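**PRESS RELEASE - for use from Thursday**

# Pellico Opens Refill Counter in Its Main Store and Asks Customers to Bring Back Old Bottles

Pellico, the family-owned seller of bath and household products, will open a refill counter in its main store this Thursday at 9 a.m. Customers will be able to fill their own clean bottles with shampoo, hand soap, body lotion, dish soap and laundry liquid, and pay only for the weight of the product.

The counter was developed together with Sinel, a small maker of soaps and lotions which has supplied Pellico for 20 years. At the opening, 60 products will be available. More will be added in August, when Sinel finishes the move to its larger mixing hall.

"Our customers have asked us for this for a long time," said Tomás Dolan, managing director of Pellico. "They finish a good, strong bottle, they stand with it over the trash can, and they feel bad. We wanted to give them a different place to bring it."

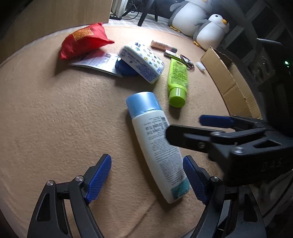
The price of a refill will always be lower than the price of the same amount in a new package. Each tap has a sign which shows the price per ounce, the ingredients and the date when the container was opened. The empty bottle is weighed first, so its weight is not charged.

Bottles from other brands are welcome. The staff will only ask that the bottle is clean and fully dry, and that it has a cap which closes well. Customers who come without a bottle can borrow one of glass for a deposit, and the deposit is returned in full with the bottle.

## A trial with 364 households

Before the decision was made, Pellico ran a trial with 364 households from its loyalty program. The trial continued for four months. Each household received a simple notebook and was asked to write down which products it refilled, which it bought new, and why.

The notebooks were read by Przemysław Cieślak, head of product at Sinel. He found that hand soap and laundry liquid were refilled most often. Face creams were refilled very little, and for this reason they are not part of the counter at the opening.

"Many people wrote that they could not get the last part of a thick lotion out of the bottle," said Mr. Cieślak. "We made two of our lotions a little thinner after this. It was a useful lesson for us, and also a humble one."

Several families wrote also about labels. After a few refills the old label did not match the contents anymore, and this was a worry in homes with small children. Every refill will therefore get a new printed label, with the name of the product, the warnings and the date of filling. The label covers the old one and can be removed with warm water.

## What customers should bring

- Clean and dry bottles or jars with a cap that closes well
- Empty cans, tubes and small boxes for the take-back shelf, from any brand

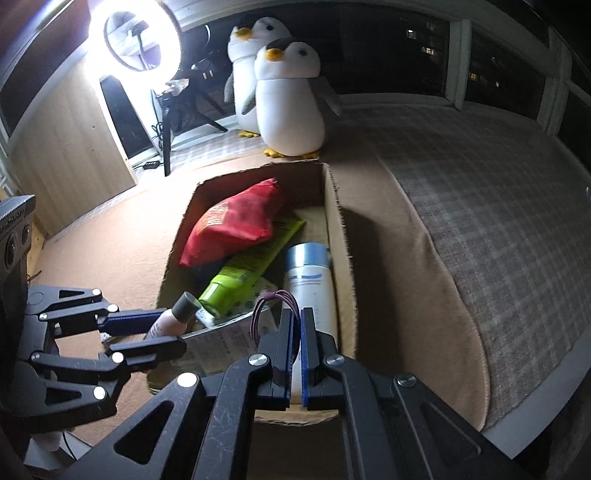 - The Pellico loyalty card, if they have one - each refill gives the same points as a new product

Medicine packages, paint and anything under pressure cannot be accepted. These should go to the local collection point.

## Opening hours and next steps

The refill counter will be open from 9 a.m. to 6 p.m. on all days when the store is open. A second counter is planned in the Pellico store on the market square - the date will be announced when the building work is finished.

## About Pellico

Pellico sells bath, body and household products in four stores and by mail order. The company is owned by the Dolan family.

## About Sinel

Sinel makes soaps, lotions and cleaning products in small batches for independent stores.

**Press contact:** Ní Bhriain Communications, for Pellico. Interviews with Mr. Dolan and Mr. Cieślak can be arranged on the opening day before noon.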